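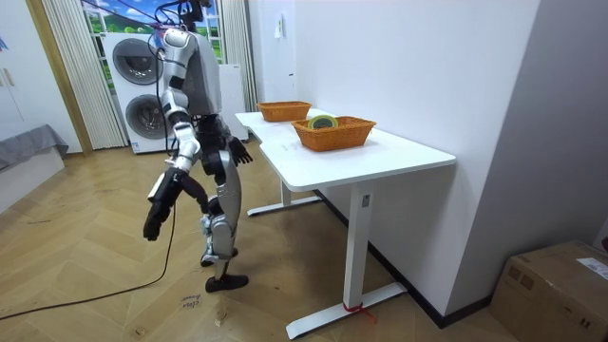

White desk as folding surface, seen from the door side. Baskets at front and back.

Forum: Home > Laundry and Utility Rooms > Small Spaces
Thread: Height-adjustable desk frame as a laundry folding table

plumbline_ott
Posted 2023-05-11
The room has a stacked washer-dryer against the far wall, window behind it, cabinet beside it. I needed a folding surface and did not want a wall-mounted shelf, as the wall on that side is not rated for it. I used a white desk on metal legs, one column per end, each on a broad foot bar. The frame is a Fendex, bought secondhand in Flornville without a manual. The two orange wicker baskets are for sorting. The near one currently has the tape in it.

Questions:
Does vibration from the spin cycle work the column bolts loose over time?
Is the herringbone floor going to mark under the foot bars?

drumseal
What spin speed are you running? On a stacked pair the upper unit amplifies anything the lower one does. If the washer is level, the table will not see enough movement to matter. If it is not level, loose bolts on the table are the least of it. Put a level on the washer first, front to back and side to side.

plumbline_ott
Levels fine on both axes. I have been using 1,200 for cottons.

kerf_and_batten
Bolts will loosen regardless. I had a Hetau frame next to a top loader and retightened it every month. Medium-strength threadlocker on the bolts between column and foot, let it cure a full day, done. Do not use the high-strength grade or you will be heating the joint to get it apart.

drumseal
Disagree on threadlocker. Those feet usually go into a tapped plate with a thin wall. If the thread is at all worn, you end up removing the thread along with the bolt. Split washers and a torque check are enough.

kerf_and_batten
Split washers do very little under vibration. There is a lot of published testing on this. Wedge-type washers, yes. Split, no.

drumseal
Published testing is on transverse load at amplitudes a table leg will never see. I have a table on split washers that has held for 61 weeks beside a washer. I mark the bolt heads with paint pen and the marks have not moved.

selvage
On the floor question. Foot bars of that width spread the load well, so denting is unlikely. The risk is grit trapped underneath, which scratches when the table shifts. Felt strips collect lint in a laundry room and then hold moisture. I would use thin cork, cut to the footprint of the bar and changed when it compresses. Avoid rubber on any lacquered wood. It can leave a stain that does not sand out easily.

plumbline_ott
Cork it is. Sheet thickness?

selvage
2 mm. Thicker and the table starts to rock.

tidewrack
Different point. What is the red strap near the bottom of the leg for?

plumbline_ott
It was on there when I bought the frame. I have left it.

tidewrack
Take it off before you adjust the height, in case it is holding something. Also copy whatever is on the small label near the top of the column before it wears off. If it is a part number, you will want it for spares. Cassim carries generic feet and end caps, but they ask for the column profile.

mothproof_88
Wicker is the wrong choice for sorting clean laundry. The cut ends snag knits. I lost a merino sweater that way. Either line the baskets or switch to a smooth plastic tub.

selvage
Depends on the weave. Run a nylon stocking around the inside. Where it catches, trim and sand with 220. A cotton liner also works, but it has to be washed like everything else.

mothproof_88
By the time you have sanded two baskets you could have bought two tubs.

selvage
The sanding takes ten minutes.

plumbline_ott
I will do the stocking test before deciding. Summary of what I intend to do: paint pen on the bolt heads, no threadlocker for now, cork under the foot bars, label copied down. If the marks move by the end of May, I will order wedge washers.

kerf_and_batten
They will move. Post the result either way.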